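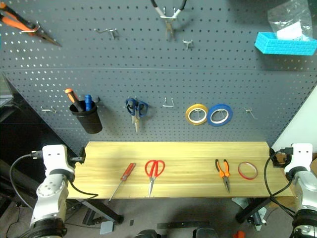
올우드(Olwood), 공구 정리 공개 작업실 ‘팍게이트’ 6월 문 열어

목공·생활수리 공방 올우드가 6월 팍게이트(Farkgate) 작업실을 일반에 공개한다. 누구나 와서 공구를 꺼내 쓰고 제자리에 다시 걸어 두는 곳이다!

작업실의 중심은 짙은 회색 타공판과 밝은색 나무 작업대다. 펜치와 가위, 드라이버, 테이프까지 손이 자주 가는 물건을 벽에 걸었다. 드라이버는 검은 원통형 컵에 손잡이가 위로 오게 꽂고, 테이프는 고리 하나에 나란히 걸었다. 빈 고리도 남아 있어 필요한 공구를 더 걸 수 있다.

올우드는 개장에 앞서 동네 주민 38명에게 정리 방식을 물었다. 서랍을 뒤지지 않고 한눈에 찾고 싶다는 답이 가장 많았고, 배치도 그 의견을 따라 두 번 바꿨다.

몬트리 푸통(Montri Phuthong) 작업실장은 “가위 하나 찾느라 일을 멈춘 적이 다들 있으시잖아요. 벽만 보면 바로 손이 가니까 만드는 시간이 훨씬 즐거워집니다”라고 말했다.

첫 달에는 약 30분짜리 타공판 정리 수업도 연다. 고리 위치를 잡는 법부터 작은 부품을 통에 나눠 담는 법까지 직접 해 볼 수 있으며, 참가비는 없다. 신청은 팍게이트 작업실 안내 창구에서 받는다.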